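About us

Hi, and welcome to Dresari! I run a tiny test shop where I try out grippers, robot arms, cameras and controllers, and then write up what I think of them in plain words. If you're about to spend real money on a gripper and you'd like to know how it behaves with a sock or a cookie box before the invoice arrives, you've found the right page.

I started out fixing packing lines. Most of my day went into adjusting fingers and suction cups that somebody had picked from a catalog, and the catalog always showed them holding a shiny metal block. Well, the plant I worked in packed gift sets. Nothing in a gift set is a shiny metal block. So I began keeping notes on which gripper did what with which item, first in a notebook, then in a spreadsheet, and when people from other plants started asking me for the spreadsheet I figured it was time to rent a room and do it properly.

What I do all day

Mostly I compare things. A customer sends me two or three grippers they're torn between (or tells me which ones to get hold of), plus a list of what they need to pick up. I mount each gripper on the same arm, run the same picks in the same order, and write down every hold, slip and squash. A standard round is 50 picks per item per gripper. If you want the long version it's 800 picks in total, spread over a few days so I can see whether the pads wear or the cable starts to rub.

I also do cameras. A gripper can be lovely and still come down in the wrong spot if the camera upstream gets confused by glare, so I like testing the two together whenever the customer lets me. Wrapped tubes are my favorite troublemakers for this, with anything feathery close behind. And I'll test controllers too, mainly for how easy they are to set up — I time myself from opening the box to the first pick, and I include the bit where I'm hunting through the manual.

I don't sell any hardware and I don't take a cut from anyone who does. You pay me for the testing, you get the report, and what you buy afterward is up to you.

Some things I've worked on

The Trornlow job was my first big one, and it's still the one I bring up most. They wanted one gripper for a whole shelf of mixed household goods, and they were pretty sure suction would do it. It did fine on the cartons! Then we got to the fleece and the whole thing went quiet. We ended up with a soft two-finger gripper that got 87 percent of the mixed list on the first try, and they kept the suction cup as a second tool for the flat stuff.

For Pramanik I compared wrist cameras against a fixed overhead camera. I went in a big fan of the wrist camera and came out a lot less sure, mostly because of how often the gripper's own fingers got in the way of the view. I've changed my own setup since then and now I run both.

Zendness is my own little side project, a scoring sheet for soft and odd-shaped items. It gives every pick a score from zero to 6, where zero is a complete miss and 6 is a hold I'd trust over a long reach. It's free, just write and ask for it. I keep fiddling with the middle scores, so please check that you've got the latest one before you send me an angry email about what counts as a four.

How the table works

I test with ordinary stuff, the kind you'd find in a bathroom cabinet or a toy drawer, and I like to mix stiff things with floppy ones. The grid cloth makes it easy to put an item back on the same square for the next gripper, and I note its angle too. A carton lying on the diagonal is a very different pick from one that's squared up with the arm, and I'd much rather find that out in my shop than in yours.

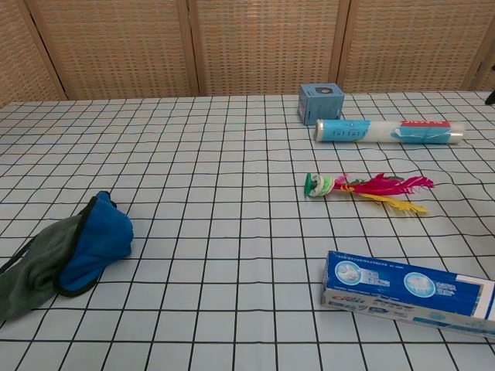
Trornlow wrote to me later that they wished they'd had the feathers in their own trials from the start, and that a gripper which looked gentle on cartons had bent the quills on a good few of their samples. They also asked if I could add finger pressure to the report. Good idea, so I did, and now every report has a column for it.

Getting in touch

Write to me with your list of items and the grippers you're considering, and tell me what arm you have. Mornings are for testing, so I answer mail after lunch, and Thursday is my day for calls. If you're nearby you're very welcome to come and watch a round. Bring your most annoying product with you!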